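Bekex Planner
Motion planning and kitchen perception for two-handed and single-arm robots

Home > Software > Planning and perception > Bekex Planner

If you have ever tried to get a robot arm to reach past a toaster for a mug, you will know how quickly a simple job turns into an afternoon of nudging waypoints. Bekex Planner started life as our own cure for that. We had a shelf full of clever scripts, each written for one worktop and one set of crockery, and every time somebody moved the bread bin we were back to square one. So we sat down and wrote something that looks at the worktop first, works out what is in the way, and then plans a path round it, and after a good deal of use in our own building we decided it was fit to share.

It runs alongside the control software you already have. You keep your drivers, your safety stops and your own way of doing things, and Bekex Planner sits in the middle and hands over paths that your controller can follow. Most people have it talking to an arm by the end of their first day with it, and we are always glad to help if yours takes a bit longer.

What it does

Finds things on a cluttered surface. The perception side takes colour and depth pictures and turns them into a list of objects, each with a shape, a position and a score that says how sure the software is. Anything below your chosen score is treated as an obstacle, so the arm goes round it and leaves it alone.

Plans round the clutter. A typical reach across a busy worktop takes 200 milliseconds to plan on the recommended computer. If a path can't be found, you get a plain message telling you which object is blocking the way, and you can see it highlighted in the viewer.

Replans on the move. If somebody slides a plate across while the arm is travelling, the planner checks the rest of the path again and either bends it or brings the arm to a gentle halt. How gentle is up to you, there's a slider for it in the settings!

Copes with shiny and see-through things. Polished lids and clear jars are a misery for depth cameras, as anyone who has tried will tell you. We use a companion module called Hondska, included in the price, which fills in the missing bits by comparing several views. It isn't magic, and a very bright window directly behind a glass jar will still give it trouble, so do have a look at the lighting notes in the manual.

Keeps your tasks readable. Tasks are written as short text files with steps such as "reach", "grasp", "lift" and "place on". You can hand one to a colleague who has never written a line of code and they will be able to follow it.

What comes in the box

Well, there isn't a box any more, it's all a download. You will get the planner, the Hondska module, the desktop viewer, a library of 700 household object models, and 4 starter tasks (clear a board, fetch a mug, sort fruit on to a plate, and wipe round an appliance). The object library grows with each release and the next one is due in September.

What you will need

Computer: eight-core processor, 32 GB of memory, separate graphics card with at least 8 GB
Operating system: a current long-term Linux release
Camera: any colour and depth camera with a supported driver; two are better than one
Arm: six or seven joints, position or velocity control
Control rate: 200 Hz or faster
Disk space: 40 GB, most of it object models
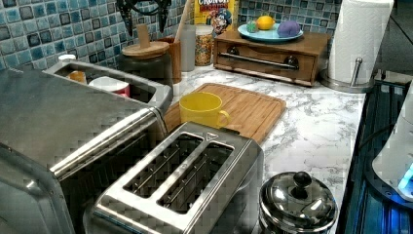

Shokri Kitchen Tasks Team, Bekex Software

A worktop like this one is the sort of thing we plan against every day. The stainless steel toaster, the polished lid of the little pot and the clear jar of cereal are what Hondska is for, and the yellow mug on its bamboo board makes a nice clear target for the "fetch a mug" starter task once the toaster has been marked as something to steer round. The lemon and the purple plastic eggplant sharing a light blue plate are handy for trying out grasps too, being such different shapes.

Licences and support

A single-arm licence covers one robot and as many viewers as you like, so the whole team can watch along. Site licences cover every arm under one roof, and teaching licences are available to schools and colleges at a reduced rate. All of them include a year of updates and email support, and the email is answered by the people who write the software.

If you are already using Dirnavura for your task scheduling, there is a ready-made connector that passes jobs straight through to the planner and reports back when each one is finished. Look for it under Downloads > Connectors.

A trial copy runs for thirty days with everything switched on. Tell us which arm and which cameras you have when you ask for it, and we'll send a settings file to match.

Request a trial
Read the manual
Release notes
Ask the team a question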